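Laundry and Linen Assistant, part time
Bovunar Guest Apartments

We are a small company which rents furnished apartments to families and to people who come to the city for work. We are looking for one person to take care of the laundry. The position is open from March.

Your work will be:
Washing, drying and folding bed sheets, towels and kitchen cloths for 7 apartments
Sorting by color and by fabric before each load
Checking the pockets and the drum, so that no small sock stays inside
Cleaning the door rubber and the filter at the end of the shift
Writing in the notebook what is torn or stained

The shift is from 9 a.m. to 3 p.m., that makes 6 hours, with a paid lunch break. You will work with a stacked unit with two round doors, one over the other, and with a plastic basket. The upper door is quite high, so please consider if you can reach it with comfort. 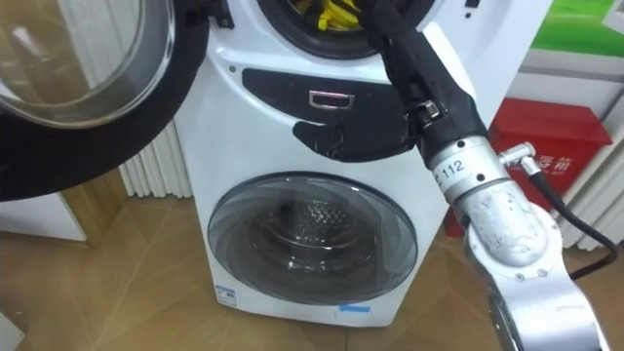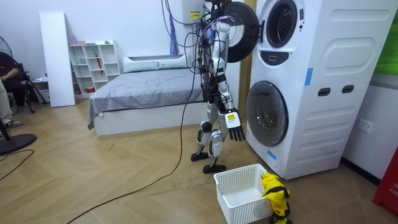

Yabsira Mekonnen wishes to add that the folding takes more time than the washing, and that a new person should not be afraid of this. In the first month she was slow with the fitted sheets, she writes, and after that her hands learned it. She also asks that applicants tell us if they are sensitive to detergent, because we can order another one.

Experience in a hotel or a laundry is welcome but it is not required. We ask for basic English, good care for other people's things, and that you come on time.

To apply, please send a short letter to Sabina Marikar at the Bovunar office, or leave it in mailbox 3334. Kindly write which mornings you are free and when you could begin.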